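**Finish for a pine table: oil or water-based lacquer?**

**selari_knits** wrote (Sep 6, 2012):

I want to sell my hats at winter markets, beginning in January, and I need a table which looks good without a cloth. I have one in light wood and I am afraid that it becomes yellow. In my country we put oil on everything. What do you use?

---

**plank3354** wrote:

Oil. Two thin coats, wipe well, wait a week. Yellow is the natural color of old pine, and customers like it.

---

**Foveo** wrote:

I must disagree with plank3354. Oil on soft wood gets dark very fast, and if it is not fully dry it can go into the wool. I sold scarves for three winters and I lost two of them in this way. Take a matte water-based lacquer. I paid 50 for a can at Trimport and half of it is still in my garage.

---

**plank3354** wrote:

Then you did not wait the week. It is not the fault of the oil.

---

**Foveo** wrote:

I waited nine days, in a cold garage. Maybe the cold was the problem, I admit this.

---

**selari_knits** wrote:

Thank you both. Two pictures: the wood and a hat on the stand.

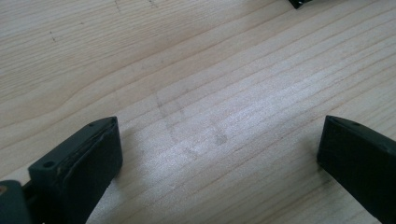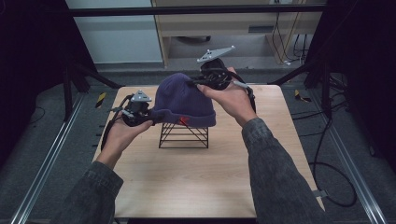

My question is also about pencil. Must I sand before the lacquer, or is an eraser enough? I have paper in 120 and 240 only.

---

**Foveo** wrote:

Eraser first, then 240, very light and only along the grain. Lacquer will close every pencil line under it forever.

---

**plank3354** wrote:

On this point I agree with Foveo. Please try any finish on the bottom side before.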